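Moushumi Weerasinghe eats lunch at a desk. Has done for years, she says, and she's done apologizing for it.

Her newsletter, Drulley, is all about desk food. Started in April, 326 readers now, most of them people who also eat over a keyboard. We talked for maybe half an hour, she had a call coming up.

First question, why desks. "Cause that's where people eat. Every food page I read has a big kitchen island in it. I have never had a kitchen island."

So what goes on the desk? A mat, first. She's firm on this one. "Dark mat, wipes down, you stop worrying about the wood." Then bowls, even for stuff that came in plastic. Her sister in law thinks the bowls are extra washing up. "It is extra washing up. I don't care."

Tomatoes stay in the plastic. She likes the small ones, eats them one by one between emails and hates when anybody slices them. "What for? They're allready bite size."

And the paper bag stays on the table till the end – trash goes in it, or leftovers, then it goes home. Her co-editor Murray Ruddock puts his on the floor and kicks it over most days, acording to her.

I asked about mess. Red food near work stuff. She laughed. "You pick your spot and you stay in it. Middle of the mat. My whole rule."

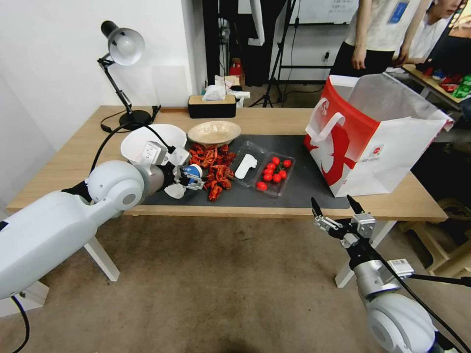
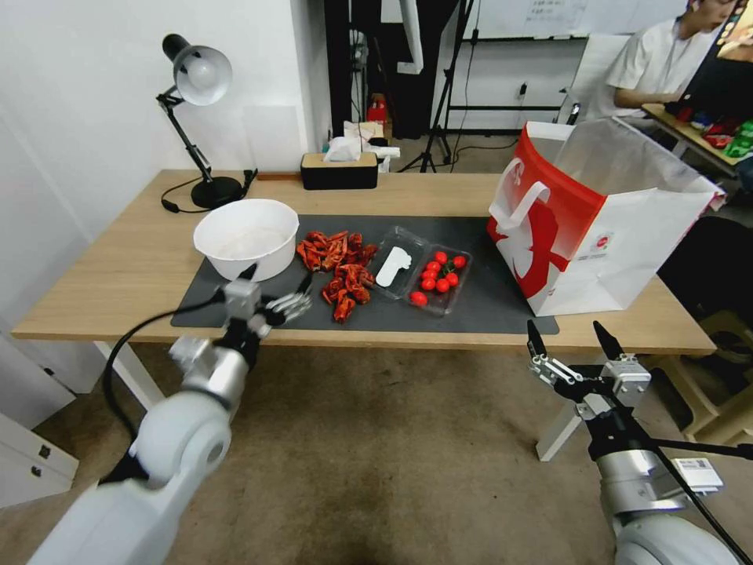

Money came up next, a bit awkward. The newsletter made $2,350 last year and she split it with Murray. Not a living. She still does invoices for a flooring company in the mornings, writes after 10 at night.

"People ask when I'm going full time. I'm not. If I quit the desk job I have no desk, and then what do I write about."

Next issue is soup with lids. She's tested 23 lids so far and likes two of them. Which two, she wouldn't say, and then her phone went and she had to take the call.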